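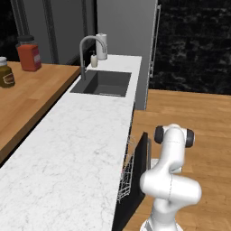
Saeed Sharifi has called the Presgate rack fault a bookkeeping error that learned to push, and the phrase is often repeated in accounts of it. The Presgate rack fault was a defect in a simulated kitchen used to train and test robot arms on household tasks, mainly the loading and unloading of a dishwasher. It let an arm press through the wires of a dish rack without the contact being recorded. Controllers trained while the defect was present scored well in simulation and pushed too hard on physical racks.

Background
The kitchen was part of Mestmont, a set of simulated rooms maintained at the Presgate laboratory. Its layout placed a dishwasher under a marble countertop, with the robot arm standing on the floor in front of it. In the standard task, the arm had to reach the open dishwasher, take hold of an item or put one down, and withdraw without moving the rack out of position. A run was counted as a success if the item ended up in the right place and the contact force stayed under a set limit.

Mestmont stored each object twice: once as a visible shape and once as a simpler shape used to work out contact. For large, plain objects such as cabinets, the two were almost the same. Wire racks were harder. A contact shape with every wire in it slowed the simulation badly, so the racks were given a small number of thin bars instead.

Cause
The fault entered Mestmont in a November update meant to shorten training time. The update merged contact shapes that lay close together. On the dish rack, the merging step produced several bars with no thickness. The simulator loaded them without a warning, drew the rack as usual, and then skipped the bars when it looked for contact.

A gripper finger could therefore pass through parts of the rack freely. When it reached a bar that had kept its thickness, it was often already inside the bar, and the simulator pushed it out with a sudden correction. These corrections were filtered from the force log as numerical noise. The filter was older than the update and had worked properly until then – it removed short spikes of any size.
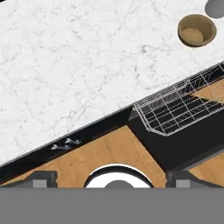 Gripper, wire rack and countertop in the simulated kitchen.

Discovery
The problem came to light at Arsenault, a test site where controllers trained in Mestmont were run on physical arms. On a Wednesday, an arm reaching into a dishwasher drove one finger against the rack and kept going until its protective stop cut in. The rack was bent and the finger mount cracked. No one was inside the safety fence, and there were no injuries. A second stop of the same kind followed later in the day, and testing was suspended after the 2 stops.

Hooman Kermani, who reviewed the logs, first suspected the force sensor in the wrist. The sensor was swapped and the replacement gave the same readings. He then replayed the stored simulation runs with the noise filter turned off. Of 388 runs that had been marked as successes, 234 contained at least one contact above the limit. The unfiltered spikes reached up to 400 newtons.

Correction
The merging step was withdrawn and the rack's contact bars were rebuilt by hand. Mestmont now refuses to load any contact shape with a thickness of zero. The noise filter was kept, but spikes it removes are written to a separate file, and a run with too many of them is marked as invalid.

Controllers trained on the faulty version were pulled from use on physical arms and retrained. Flistetti, which supplied the grippers, also issued a lower default force limit for work inside racks and baskets. The lower limit makes some tasks slower, and a few users have set it back.

Assessment
Opinions differ on where the main failure lay. Sharifi has put the weight on the filter, arguing that zero-thickness bars would have been noticed within hours if the spikes had stayed in the log. Kermani's review gave more attention to the lack of a slow trial before the first full-speed run at Arsenault. A trial of that kind was added to the site's procedure and is repeated after every change to the contact shapes.

See also
Collision detection
Protective stop
Simulation-to-reality transfer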